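Panville appoint Hudec as first-team coach

Panville have confirmed Bořivoj Hudec as first-team coach on a contract running to the end of June. He replaces Thắng Doãn, who moves to a scouting post at the club after 74 matches in charge.

Hudec, a former centre half, made 66 league appearances for Zelenák before a knee injury ended his playing career. He then coached the reserve side at Peris, where his teams used a back four and pressed high from goal kicks. Panville have played with three central defenders for most of this season and the shape is expected to change. 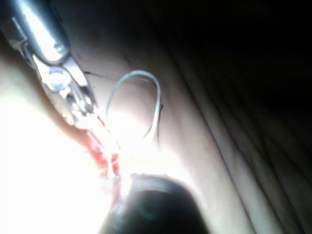 Curved needle and thread held in the instrument's jaws.

The club paid no compensation to Peris, as Hudec's agreement there had already lapsed. His assistant will be named before the next home fixture. Goalkeeping and fitness staff remain in place.

Doãn took over in 2000 minutes of football fewer than most of his squad had played together, and kept the side in the division on goal difference.
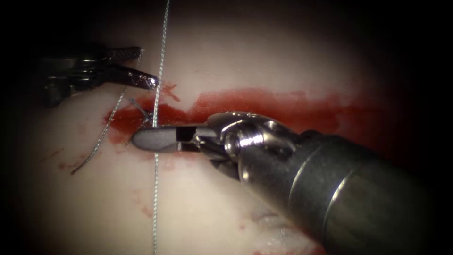
Issue 74, page 6

Work on the east terrace at the Zeritz Ground continues. Capacity on that side is limited to 1000 until the new barriers have been tested under load, and away supporters will be placed in the north corner. Season ticket holders in the affected rows have been given seats in the main stand. Tickets for the visit of Zelenák go on sale at the ground office, with two per person the limit.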